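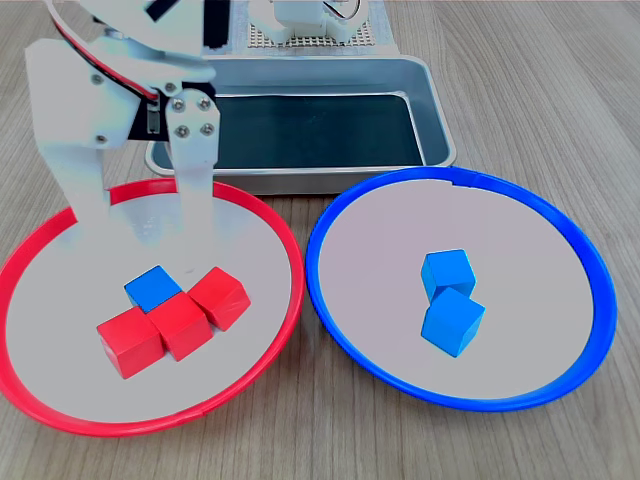
Notebook, sorting arm (Pulau), shared workshop in Sorndale
July, started 9:40

Goal for today: get the arm to sort the wooden cubes by color into the two dishes, without me touching the keyboard between picks. Red cubes to red rim, blue cubes to blue rim. The metal tray is the start position.

Before the start I did the homing of all joints again. The shoulder was at 1,222 on the raw counter when the arm is in rest pose, and last week I wrote a different value on the paper in the drawer. Please use the new value. I have crossed out the old one.

Color check. The camera threshold for blue is still too generous. In the morning light from the window side the program mixes up the two colors, mostly when a cube is turned so that only one side face is lit. I moved the lower limit for blue from 80 to 96 and it became better. I did not change red.

Grip. The fingers are the second print, the Lenditz pattern with the straight right finger. They are stiffer than the first ones, but the tips are very smooth and a cube can rotate when it is held on the corner. Lakshmi D'Souza proposed a thin layer of rubber glue on the inside of the tips. I want to try it, but only after I have a full series with the bare plastic, otherwise we cannot compare.

Closing current: limit is set to 300 in the config file (the unit is whatever the Gowda driver board uses, I did not find it in the manual). With a higher limit the wrist servo makes an unpleasant noise. I leave it.

11:15. The worst error now is height. The dishes are shallow, so I thought one height value for all the table is enough. It is not. When the arm stretches further out it sinks a little, and the fingers push on the cube from the top before they close. I added a correction of 2 mm for the far positions and 0 for the near ones, with a straight line between. This is a dirty method – the correct solution is to calibrate on a grid, and I have no time for it this week.

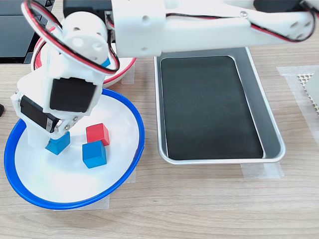

Fingers at a blue cube in the blue-rimmed dish, red cube still to be sorted out.

Tape: masking tape is good enough for position marks, but please do not pull it off when you clean the table. If a dish is moved, push it back to the tape and run the homing again.

Cables: the loop at the wrist needs to stay long. I shortened it in June and the connector came out at full rotation. It is written here so that I do not do it again.

Log file for today has 3,580 lines, saved in the shared folder under pulau_sort. The line "target lost" comes many times at the beginning, this was before the change of the blue limit, so ignore that part.

To do:
– full series with bare tips, same start positions
– then rubber glue, same series
– ask Lakshmi if the grid calibration from her own arm can be reused
– spare M2 screws for the gripper, the box is almost finished

Stopped at 12:50, power supply off.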